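Chapter 8
Handling and Storage of Fresh Tomatoes

8.1 Scope

Losses between harvest and sale are set mainly by three factors: ripeness at picking, storage temperature, and mechanical damage. This chapter treats each in turn and ends with a worked grading plan for a small packing shed. Readers should already know the ripeness stages given in Chapter 7.

8.2 Ripening after harvest

A tomato picked at the mature green stage or later continues to ripen off the plant. Ethylene given off by the fruit speeds the change in color and the softening of the walls. Below 10 °C the process is disturbed — the fruit may color unevenly, lose flavor, and decay soon after it is returned to room temperature. The damage is called chilling injury and depends on both temperature and length of exposure.
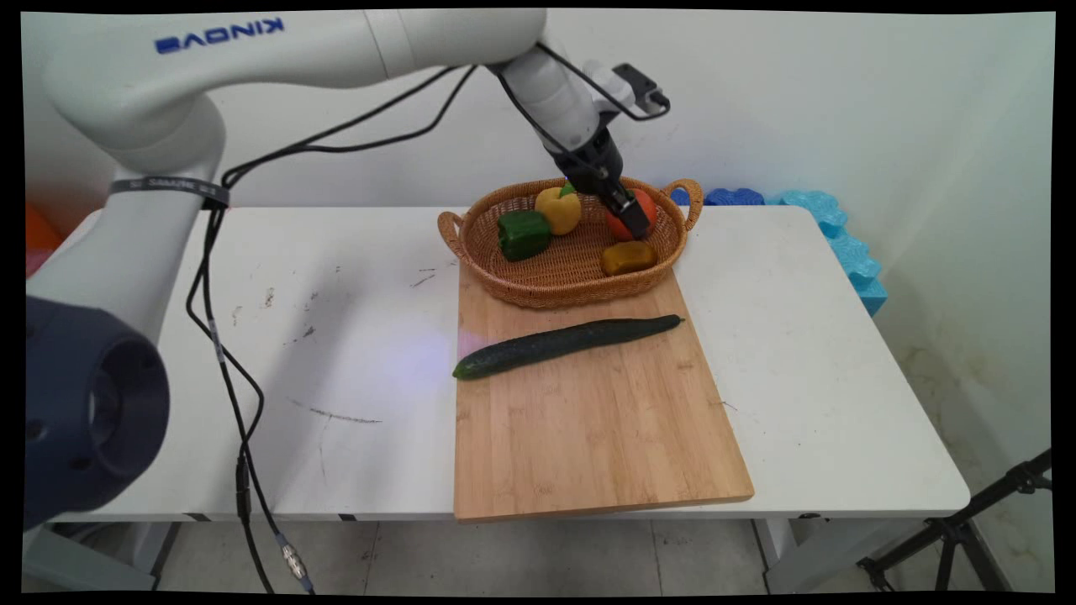 Mechanical damage falls under three heads: impact, compression, and abrasion. Impact bruises are often hidden, and show only when the fruit is cut. Compression rises with the depth of the load and with the time it is held. Abrasion comes from rough container walls and from stems left on neighboring fruit. Ripe fruit is more easily bruised than green fruit and should be packed in shallow layers.

8.3 A sample record

Table 8.1 is drawn from the November records of the Teltado shed, kept by Kittipong Ongart. A lot of 500 fruit was inspected on arrival, and 97 were set aside for bruising or split skin. The loss rate is the number set aside divided by the number inspected, or 19.4 percent. The rate alone does not show where the damage took place. For that, samples must be drawn at each transfer point, as described in Section 8.4.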